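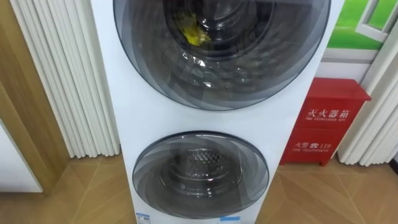

Laundry room at Udanmont: progress report to the Clistell small grants program

Print this page | E-mail this page

Dear Ms. Işık,

Thank you for your patience with this second report. I write it in the same order as your form, so it is easier for you to compare with the first one.

1. The machines

The stacked unit is in its place and connected. The colour is white and it has two round doors, one over the other, as we wrote in the application. We chose the stacked model from Tekell because it takes the floor space of one machine only, and the rest of the room stays free for baskets and for the ironing board which we will buy later. Delivery and installation were paid from the first part of the grant. From the 1,000 dollars that we kept for plumbing, 57 dollars are left, and I ask your permission to move this amount to the budget line for soap and small supplies.
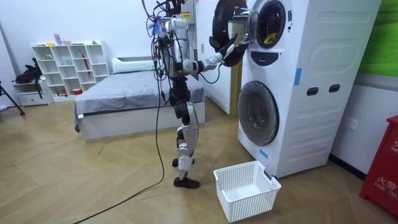 Page last changed: Sat 23 April

2. The room

The herringbone floor stayed as it was. The installer from Sang proposed to cover it with vinyl, but the residents preferred the light wood pattern and we saved that cost. The white plastic basket with the small holes in the sides is one of 9 we ordered in the same shape, so that they can stand one inside the other on the shelf. The shelf itself is delayed. The supplier sent the wrong brackets two times, and I now expect it in July.

The blue tape on the side of the unit and near the lower door is still to be removed. I put this on the list of small works together with the painting behind the door.

3. Use by the residents

The room is open two evenings a week. Most families wash towels and bed sheets, and the small things go in between. Our written instructions are now in plain English with drawings. After the first weeks we added a line about small items, for they are easily forgotten in the drum. Please look inside before you close the door, also at the bottom, near the front.
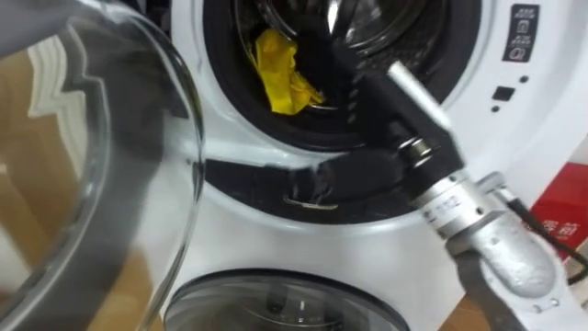 By Shabani Were, Udanmont Residents' Association

4. Care of the machine

The thick black rubber ring of the upper machine needs more attention than we planned. Its fold can keep lint, hair and coins, and it should be opened with care all the way round and wiped with a dry cloth. We ask each user to do this after the last load, and to leave the glass door open for the night. One spare gasket is included in the service agreement.

5. Next steps

Before the next report I will send you the invoice for the shelf and the price of the ironing board. I would also like to know if the opening hours sign can carry the Clistell logo in one colour, as our printer has no other possibility.

With kind regards,
Shabani Were

2 comments | 9 shares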